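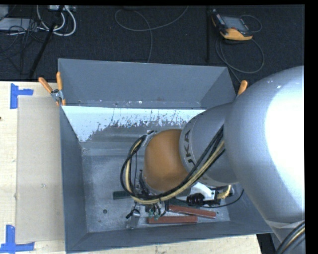

Curnow Pocket Guide to Thailand: Manners, Meals and Mild Embarrassment

Home / Shop / Books / Culture and Customs / Thailand

Paperback, 668 pages. We did ask if it could be shorter. The author asked if Thailand could be shorter, and that was the end of the meeting. It does fit in a pocket if the pocket is on a winter coat, a garment you will have little use for in Bangkok.

What it covers

Sombat Chaiyaporn grew up over his aunt's noodle shop and has spent his adult life watching visitors get things slightly wrong. He is very kind about it. The chapters follow a stay from the airport greeting to the goodbye dinner, and there is a long stretch in the middle on food because he couldn't be stopped.

You'll find out how to do the wai, when to return one, and why you don't need to give one to the kid behind the counter at the convenience store. You'll learn that the spoon goes in the right hand and the fork is there to push. There are 27 pages on shoes. You may think you know when to take yours off. You probably know about half of it.

Other chapters deal with temple clothes, names and nicknames (a grown bank manager may well be called Shrimp), the polite words at the end of a sentence, feet and where not to point them, Songkran and how wet you are going to get, weddings, gifts, and how to turn down a fourth helping. The last one comes with sample phrases. The author admits they seldom work on his mother.

The phrase list

At the back are 100 phrases in Thai script with a plain English sound guide. Tones are marked with small arrows. Say them to a patient friend before you try them on a taxi driver.

What it doesn't cover

Hotels, beaches, bus times, nightlife. Prulik makes a perfectly good map set for that and we sell it two shelves over.

Details

Title: Curnow Pocket Guide to Thailand
Author: Sombat Chaiyaporn
Editor: Monique Pichon
Edition: Second, revised
Binding: Sewn paperback with flaps
Pages: 668
Language: English, with Thai phrases
Item number: 1479
Also in the series: Portugal, Finland, Morocco

Changes in the second edition

The chapter on phones at the dinner table has been rewritten, as the first edition assumed people would put them away. The index now works. Monique Pichon would like it known that the old one was done before she got here.

Shipping and returns

Orders leave our Wemoseck store on weekdays. Books can come back within the usual return period if the spine isn't cracked and there's no fish sauce on them. We check.

Ordering for a class or a tour group? Write to the store before you fill your cart and we'll work out a group price. Teachers can ask for the discussion sheets, which are free and a good deal shorter than the book.

Customers also bought

Besson Phrase Cards, Thai, boxed
Prulik Map Set, Bangkok and the North
Curnow Pocket Guide to Finland (mostly about silence, and still long)

Page updated Tuesday, December 12, 2023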